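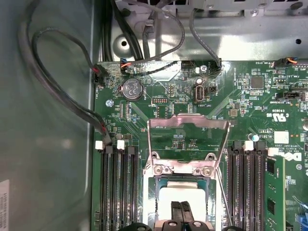 ## 4. Swapping the processor

Okay, this is the part of the rebuild everybody gets sweaty palms about, and I did too the first time. It goes quicker than you'd think (I allow 25 minutes, and part of that is me looking for the good screwdriver). You should already have the side panel off and the cables out of your way from section 3. If the machine is still plugged into the wall, stop and go unplug it now, then hold the power button in for a few seconds.

What you need on the bench:

- the replacement chip, still in its plastic clamshell
- thermal paste (I use the little Dendura syringe)
- lint-free wipes and some rubbing alcohol
- a wrist strap, clipped to bare metal on the case
- a good light you can move around

**Opening the socket**

1. Lay the case flat with the board facing up. Don't try this with the tower standing, I've done it and I don't recommend it.
2. Take the heatsink off if you haven't yet. Loosen its screws a little at a time, going corner to corner. If it feels glued down, twist it gently before you lift.
3. Push the thin metal lever down and a hair outward to get it out from under its hook, then let it come up slowly. It's springy!
4. Swing the metal load plate up until it stands open by itself. The chip is now sitting there with nothing holding it down.

> **Caution:** From here on, nothing goes over the socket that you wouldn't want landing in it. That means loose screws, paste caps, coffee. The contacts underneath are tiny and I've never managed to straighten one so that I'd trust it again.

**Taking the old chip out**

5. Wipe the old paste off the top first, while the chip is still seated. Wipe toward the middle so you don't smear it onto the bracket.
6. Look for the small triangle in one corner and write down which way it points. I take a quick picture with my phone too, and I'm always glad later.
7. Hold the chip by its edges and lift it straight up. No tilting, no sliding. Put it directly into a clamshell.

Your hand comes in right between the memory banks, so go slow and keep your sleeves rolled up. The white clips at the ends of the memory slots stick up when they're open, and they love to snag a cuff. Leave any installed memory where it is for now, we get to that in section 5.

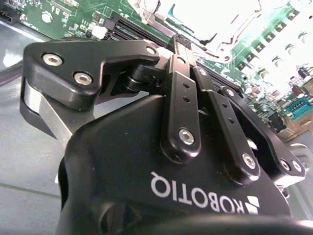
**Putting the new one in**

8. Line up the triangle and the two notches, then lower the chip straight down. It should drop in under its own weight. If it rocks, lift it out and try again, and please don't press on it.
9. Close the load plate, then bring the lever down and tuck it back under the hook. This takes more force than feels polite, and a bit of creaking is normal.
10. Put a pea-sized dot of paste in the middle and set the heatsink on top. Tighten the screws corner to corner again, and plug the fan back in (I forgot once, and the machine was quick to complain).

**Before you close up**

While you're in there, have a look at the round coin battery on the board. On an older machine I just put in a fresh one, and Sungate sells them in packs of 2 for next to nothing. You'll lose the clock and any custom setup settings, so copy those down first.

Check that the flat gray cable to the front panel connector is pushed all the way in, too. It works itself loose when you lean on the case, and then you'll be sitting there pressing a dead power button, sure that you've killed the whole thing.

*Note:* On the first start the screen may stay black for a little while. Give it a couple of minutes before you panic. If you get a message about a changed processor, go into setup, check that the right model shows up, then save and exit.

Memory is next, in section 5.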